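From: Emanuel Neagu
To: gripper-talk list
Date: 19 Mar 2021
Subject: Re: Clernik fingers vs. the printed ones

Pushpa Nigam wrote:
> Did you ever get around to trying both sets? I'm tired of
> swapping fingers every time the job changes and I'd love to
> settle on one. Also, which camera mount are you on?

Hi Pushpa, hi all,

Yes! Finally had a free afternoon, and I'm still on the old Indodlow wrist mount (ugly, but it stays put).
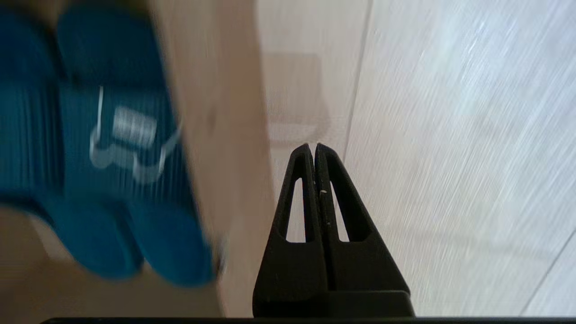
I set the controller to the same speed for both so the comparison would be fair, and ran nearly 200 closes per set. The one thing I'd change is the ramp at the end of a move. Mine is way too sharp, and Gebremichael's default settings are a lot kinder to the arm.

> And do the skinny ones hold up when you bump something?

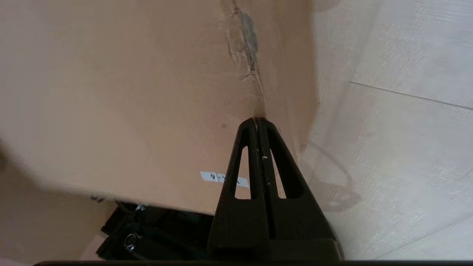 They did fine for me, but I was going slow, so don't take that as gospel! Set your force limit low to start and creep up. I lost 15 minutes to false stops before I figured out my threshold was set for the older arm.
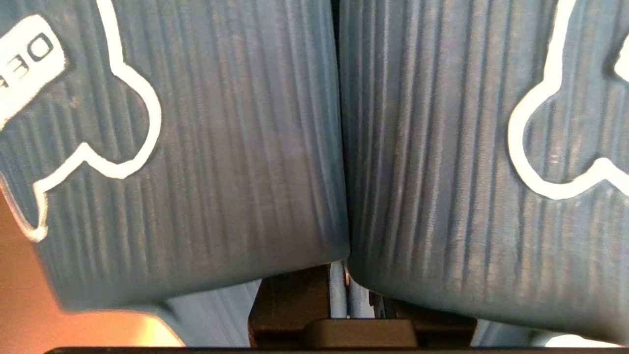 Wide fingers are a different animal, and I'd want the camera moved back before using them for anything fussy. Mounted where mine is, you get a great look at the fingers and not much else. With a big ridged blue pair closed up, they take over almost the whole view, and good luck seeing what you're reaching for. Might try a longer bracket from Zilancombe if they still sell it.

What lens are you using?

Emanuel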